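ホーム > ラッピング・箱 > お菓子用ボックス > Gurklow
新着 | 箱 | クロス | 薄紙・ひも | ご注文方法 | 店舗案内

印刷用ページ | このページをメールで送る

Gurklow お菓子用ボックス 大 赤
Lambrakis 包装用品 Novcombe店
更新 25/4/25

お待たせしました、赤の大、再入荷です。外が赤、内側が白。フタは折り返し式。袋菓子をざくざく入れて渡すための箱。ケーキ用ではないです(問い合わせ多いので先に書きます)。
説明、前のページがだいぶ古かったので急いで書き直し中。抜けがあったらすみません、順次足します。

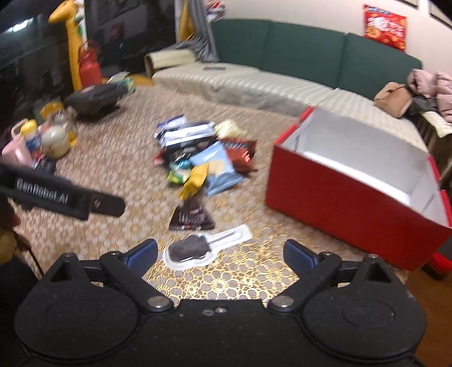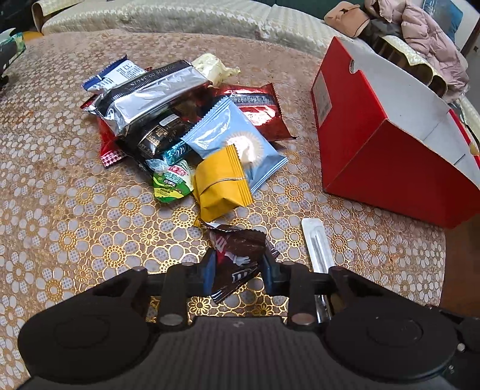
テーブルの上、お菓子いろいろ。クロスは花柄。

まず大きさ。横幅が397ミリ。深さ12センチ。よく聞かれるのがこの深さのほうで、ポテトチップス系のふくらんだ袋は立てると頭が出ます。寝かせてください。寝かせればフタは閉まる。無理に押すと中で割れます、箱じゃなくてチップスが。

色は赤のみ。小も赤のみ。緑の予定は、と毎年きかれますが今のところ無し。工場のほうには言ってあります。

■どういう箱か

組み立て式、届いたときは平ら。底を起こして差し込むだけ、のりもテープもいりません。慣れればすぐ。最初の一回だけ、差し込みの向きで迷う人がいるので、折り線の深いほうが底、と覚えてください。浅いほうを底にするとフタが内側に寄ってきてうまく閉まらないです。電話で一番多い相談がこれ。

フタは左右と前後に折り返しがあって、全部開くと中がよく見えます。パーティーの卓にそのまま出す人はこの開いた状態で。折り返しを外に寝かせておけば手が引っかからない。閉じて渡すなら、先に短い折り返し、あとから長いほう。逆にすると浮きます。

内側は白。前の型は内側が地の色のままで、派手な袋を入れるとどうも沈んで見えた。白になってからは黄色の袋も水色の袋も、黒い袋もちゃんと立つ。黒いパッケージのお菓子は特に違いが出ます。濃い色の袋ばかり選んでしまって底が暗い、という人にも白い内側は助かるはず。

角はしっかりめ。ただし濡れると弱いです。これは箱なので仕方ない。

■向いているもの

袋菓子全般。チップス、クラッカー、小袋のチョコ、三角や四角の小さめスナック、棒状のもの。大きさがばらばらでもいい、というかばらばらなほうが詰めやすい。同じ袋ばかりだと隙間が同じ形で残って、振ると全部が一方向にずれる。

小袋チョコは隙間うめに優秀。くしゃっとしても形が戻るような薄い袋のものを、大きい袋のあいだに差し込んでいく。丸い粒が入った袋は特に便利で、押せば形が変わる。ただし押しすぎると中身が粉になります。

■向いていないもの

・アイス類。箱に保冷の力は無し。箱に詰めず、その場で食べるぶんとして別に皿かトレーで出してください
・瓶、ジャー。入るけれど底が心配。重いものを入れるなら下に当て紙を
・液体のボトル。横にして入れるのは絶対やめたほうがいい。立てると深さが足りないことが多い
・生菓子、クリームもの
・ふたの無いカップ

瓶ものをどうしても一緒に渡したい人は、箱の横に添える形で。紙袋に箱と瓶を並べて入れるのが一番ふつう。店頭でもそうしてます。

■詰め方 (店でやっている順)

テーブルを広くとる。これが一番大事かもしれない。箱を端に寄せて、まん中にお菓子を全部出してしまう。袋から一個ずつ取り出しながら詰めると、最後に大きいのが残って、やり直しになります。先に全部出す、見る、それから。

箱は利き手側に。フタは全開で。

山にしたお菓子を、ふくらんでいるもの・平らなもの・すきまに入るもの、でざっと分ける。きっちりでなくていいです。分けるあいだに「これは自分で食べよう」がだいたい出るので、それもよけておく。

底に平らなもの。重いものも底。板チョコの類、ビスケットの箱、中身の詰まった袋。
次にふくらんだ袋を寝かせて。表の絵が上にくるように。絵が下だと、開けたときにバーコードだらけになって残念な感じになる。
すきまに小袋。袋の角を下にして差すと入りやすい。ギザギザの端が上に出ていると手をかけやすく、もらった人が抜き取りやすいです。
一番上は色で決める。赤い箱なので、上に赤い袋ばかりだと箱に混ざる。水色か黄色が一枚あるとぱっとします。緑と白の小さい袋も意外に合う。

最後に薄紙。かけてもいいし、無くてもいい。かけるなら白をおすすめ。内側と色がつながるので。

フタを閉めて、軽く振って音をきく。ざらざら動くようなら小袋を足す。足すものが無ければ薄紙を丸めて角に。新聞紙はにおいが移るのでやめてください。

■よくある失敗

詰めすぎ。とにかくこれ。フタが浮いたままひもで押さえると、折り線が白っぽく割れてきます。浮いたら一袋ぬく。もったいなくても抜く。

チョコを窓際に置いたまま飾りを選んでいた、というのも毎年あります。チョコは詰める直前まで涼しいところへ。詰めたあとも同じ。車の中はだめ。

においの強いもの。香辛料のきいたスナックと甘いものを長く一緒にしない。袋が閉じていればふつうは平気だけど、開けかけを輪ゴムで止めたやつを入れる人がいて、それは移ります。

開封済みの袋は入れないでください、そもそも。

賞味期限、ばらばらなはずなので、一番早いものを小さい紙に書いて貼っておくと親切。箱の裏に書くひともいるけど、裏は見ない。

■セット内容

箱 本体 (平らな状態)
白の薄紙 7枚
差し込み用の小カード

カードは無地です。文字入りは別注文。ひもは付きません。以前は付いていたんですが、色の好みが分かれるのでやめました。ひもの売り場は上の「薄紙・ひも」から。金、白、焦げ茶あり。赤いひもは赤い箱に埋もれるのでうちでは勧めてないです、でも置いてはあります。

■一緒に使うクロス

詰める作業台にも、出す卓にも。Skimura シリーズの花柄が相性いいです。赤い箱、無地の白い布の上だとちょっときつい。花が細かく散っている柄で、金の入ったもののほうが赤が落ち着きます。光の当たり方で金がきらっとするので、夕方の卓にも。

柄が細かいのは実用の面でも助かる。菓子くずが目立たない。詰めおわってから払えばいい。無地だとひと袋開けただけで気になって、そのたび手がとまるので。

Skimura のクロスの扱い、よくある質問まとめ。

拭けるか → 拭けます。固くしぼった布で。強くこすると金のところが傷みます。
洗濯機 → おすすめしません。手で、ぬるま湯で。
アイロン → 裏から、低め。当て布も。
チョコがついた → 固まるまで待ってからはがす。すぐ拭くと広がります。油分が残ったら薄めた台所用洗剤で押すように。
ジャムやクリーム → すぐにとる。こっちは待たない。
折りじわ → 巻いて保管。折って重ねると線が残る。芯は要らなくなったラップの芯でもいいけど短いので、包装紙の芯のほうがいいです。店頭で余っていれば差し上げてます、声かけてください。

在庫はクロスのページで確認してください。こちらのページでは更新が遅れます。

■保管

使う前の箱は平らなまま、立てずに寝かせて。立てると反ります。湿気の多い押し入れの下段は避ける。

使いおわったあとの箱は、くずをはらって、ばらして、また平らに。二回目も十分つかえます。三回目は差し込みがゆるくなるので贈り物には向かないけれど、家のお菓子入れにするならまだまだ。店の休憩室にもひとつあって、飴とチョコが入ってます。フタの角はもう丸い。

赤は日に当てると少しずつ薄くなります。棚に飾る人は向きを変えながら。

■大と小、どちらにするか

家族や職場でみんなでつまむ、なら大。ひとりに渡す、なら小。迷ったらだいたい大で後悔しない、と言いたいところですが、大は思っているよりお菓子が要ります。スーパーのかご半分くらいでは底がみえる。中身の予算が決まっている人は小にして、山盛りに見せたほうが気持ちがいいです。

小は深さが浅いので、ふくらんだ袋は難しいです。小袋とチョコ中心で。

大に小を入れ子にして仕切りの代わりにする、という使い方をスタッフのペリクリス・コントヤニスがやっていて、見た目はきれい。片側に甘いもの、片側にしょっぱいもの。ただ小のフタは外に折っておかないと当たるので、そこだけ注意。仕切り板の単品販売もしてほしいと言われてます。検討中、時期は言えません。

■まとめ買い

19箱を超えるご注文は倉庫から直送になります。店頭受け取り不可。そのかわり送料の計算が別になるので、先にメールかお電話ください。カートからそのまま進むと通常の送料がついてしまいます。ついてしまった場合は戻せるのであわてて取り消さないで。取り消すと最初から並びなおしです。

学校行事や会社の配り物で使う方、箱の組み立ても頼めるかという質問。組み立て済みは送れません、場所をとるので。平らな状態だけ。人数がいれば流れ作業ですぐおわります。組む人、詰める人、フタの人で分けると早い。詰める人のところで必ず止まるので、そこに多めに。

繁忙期は10月の後半から。ハロウィンぶんは早めにお願いします。去年は赤が先になくなって、だいぶ謝りました。

■渡し方、出し方

卓に出すとき。箱は斜めに置くと中が見えやすいです。まっすぐ置くと手前の壁で隠れる席が出る。フタは全部外に。奥に飲み物、手前に箱、あいた場所にトレーか小皿。食べかけの置き場所がないと、みんなクロスの上に置くので、小皿は多めに。空いた袋の行き先も先につくっておく。そうしないと箱の中に空き袋が戻ってきます。あれは悲しい。

小さい子がいる席では粒のお菓子をはじめから開けて出さない。袋のまま渡して大人が開ける。あと、ナッツ入りのものは別の入れ物に。箱の中で袋が混ざると、急いでいるときに見分けがつかなくなります。アレルギーのある人がいるなら、混ぜない。これは箱の話じゃないけれど書いておきます。

郵送するとき。この箱だけで送らないでください。外箱がいります。ひとまわり大きい箱に入れて、四方に緩衝材。赤い面に直接伝票を貼ると、はがすとき赤もついてきます。

手渡しなら紙袋で。マチの広いやつ。横にして入れると中が片寄るので、底を下にしたまま入る幅のものを。合う紙袋は店頭で聞いてください。ネットにはまだ載せてないです(写真がまだ)。

■返品・交換

未使用、平らなままなら交換できます。組み立てた後は不可。ただし差し込み部分が最初から切れていた、などはもちろん替えます。薄紙の枚数が足りなかったときも連絡ください、薄紙だけ送ります。

色味は画面で違ってみえます。実物はやや深めの赤。見本の切れはしを送れますので、クロスと合わせたい人はどうぞ。

■電話が多いので先に答え

Q 食品を直接入れていいか
だめです。個包装か袋のままで。裸のクッキーを並べたいときはワックスペーパーを敷いて、その日のうちに。

Q 名入れは
箱への印刷はしていません。カードのみ。

Q フタだけ欲しい
本体と一体なのでフタだけはないです。

Q 重ねて置けるか
空なら。中身入りは二段まで。下の箱のお菓子が割れたという連絡、ありました。三段はやめましょう。

Q 冷蔵庫に入れたい
短い時間なら。出したときに水滴がつくと箱がふやけるので、袋で包んでから。入れる前に幅を測ってください、けっこう場所をとります。

Q 店で詰めてもらえるか
Novcombe店のみ、お菓子持ち込みで受けてます。平日の午前中。混んでいるときはお待ちいただくか、作業台だけお貸しする形になります。作業台のクロスも Skimura なので、触って確かめたい人はついでに。

問い合わせ担当はアレティ・ランブラキス。不在のときは折り返します。詰め方の相談だけでもかまいませんん。

印刷用ページ | このページをメールで送る

コメント

ブルネロ・パリージ
会社の集まりで使いました。全開にして置いたら遠い席からも手が届いて好評。折り返しの順番、ここを読む前に逆にやってました。浮いてたわけだ。

オレスティス・ミツォタキス=ヴラフ
内側が白になったの知らずに前の型と混ぜて注文してしまった。並べると確かに違います。前の型はもう売ってない?

Lambrakis
>オレスティスさん 前の型は終わりました。色をそろえたいなら白のほうに統一で。未使用なら交換できますので連絡を。

ソティリス・ソティロプロス
クロスについたチョコ、待ってからはがす、やってみました。うまくとれた。ただ最初の一か所はもう拭いて広げたあとだったので、そこは薄く残ってます。花の上だからわからないと妻は言うけど自分にはわかる。

ソティリス・ソティロプロス
連投すみません、大に入るチップスの袋は寝かせて何段いけますか。

Lambrakis
>ソティリスさん 袋のふくらみ次第ですが、大袋なら一段と、その上に小袋、で考えてください。大袋を二段だとフタがたぶん浮きます。

ブルネロ・パリージ
仕切り板、出たら買います。紙袋もネットに載せてほしい。

前の商品 | 次の商品 | 箱の一覧へ | ページの先頭へ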